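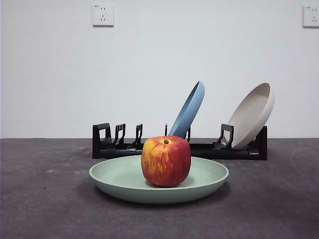
So the Kaletti countertop dishwasher finally died on me and the repair quote was 400 bucks. I'm thinking of going back to washing by hand for good. I live alone, I eat off the same few plates, and lunch half the time is an apple on the green one. A low black rack like mine takes up way less counter than the machine did. Anyone else quit and stay quit? 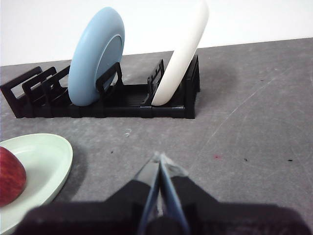 suds_and_duds
Senior Member | Posts: 1,345
I quit five years ago and don't miss it. Two things though — get a decent brush (mine's a Brinkmann) and wash up before you sit down for the evening. I'm done in 5 minutes most nights!

potluckpete
Posts: 30
Gotta disagree. Hand washing uses more water if you let the tap run, and everybody lets the tap run. I'd get a used Clusov and be done with it.

suds_and_duds
I don't let it run lol. One tub for soap, one for rinse.

potluckpete
And where do the pots go? My sheet pans won't fit in any tub I own.

zellau_renter
Over here in Zellau the water is so hard that everything spots either way. I dry with a towel right off, glasses first. My dishwasher mostly stores cereal now.

original poster again: okay, two tubs it is, at least until February. Pete, what did you pay for your Clusov? Mine would need to fit under a low cabinet.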